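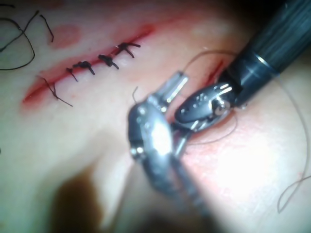

Progress report to the McAlister Fund: teaching suture tasks by teleoperation

Filed under: Grants and Reporting / Surgical Robotics
Last updated: 2022-02-15

Project: Cetard
Host: Nelthorpe laboratory
Prepared by: Malachy Daly

1. Purpose of this report

This report covers the second period of the grant. In the first period we have built the teleoperation station and agreed on the task. In the second period we recorded demonstrations, and I describe here how this work is going, what is delayed, and what we ask from the Fund.

2. Demonstrations recorded

We have now 367 complete demonstrations of the interrupted stitch. One demonstration is one stitch, from the moment the needle is picked up until the tails are cut. The operator sits at the console and moves both instruments by hand controls, and the system stores the joint positions, the jaw angles and the video from all cameras at the same time. The proposal promised 873 demonstrations by the end of the grant, so we are behind the plan, and I will come back to this in section 5.

All the work is done on practice pads with incisions already made in them. A line of artificial blood is put along each cut. The reviewers asked for this in the first period, as a clean pad makes the edge of the wound too easy to find in the video. We use black thread for most stitches and a thinner, light thread for a smaller part of the set. The light thread is harder for the operator to follow on a pale pad, and these recordings take longer.

3. What we learned about the operators

We trained two operators. Both had experience with the console but not with suturing. At first we asked them to work as quickly as they could, and this was a mistake. The fast recordings contain many small corrections of the wrist, and a model that learns from them will copy the corrections too. Now the rule is that the operator moves slowly and makes a short stop before each closing of the jaws.

The knot remains the most difficult part. The thread must be wrapped on one instrument while the other one waits close to it, and the thread does not lie in the same way two times.
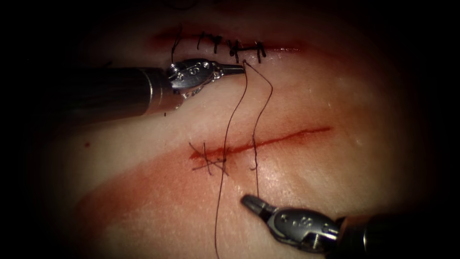
For this reason we divided the stitch in separate phases: needle entry, pulling through, first throw, second throw, cutting. The operator presses a pedal when a phase is finished. This gives us labels without extra work afterwards, and a failed knot can be recorded again from the first throw, without repeating the needle entry.

4. First training results

We trained the first model on needle entry and pulling through only. In 30 test runs on new pads it was able to finish needle entry in most cases when the incision was nearly straight with the camera. When the incision was turned, the results were clearly worse. We think the reason is in our own data: during the first weeks the pads were almost always placed in the same direction. The operators now turn the pad before every new row.

I prefer not to report a result for the knot yet. The model can start the first throw, but it often loses the tail, and we did not test it enough.

5. Delays and changes

The wrist cameras came late from Zudness, and the first mounting was not stable. Recordings made with that mounting have been removed and are not included in the number above. The station is now stable and we record on most working days. I expect to close the difference if the second console is available to us from April.

6. Request to the Fund

We ask for permission to move the remaining travel money to consumables, mainly pads and thread. The total amount of the grant does not change. A revised budget sheet was sent separately, and I am ready to answer questions on it before the next payment is decided.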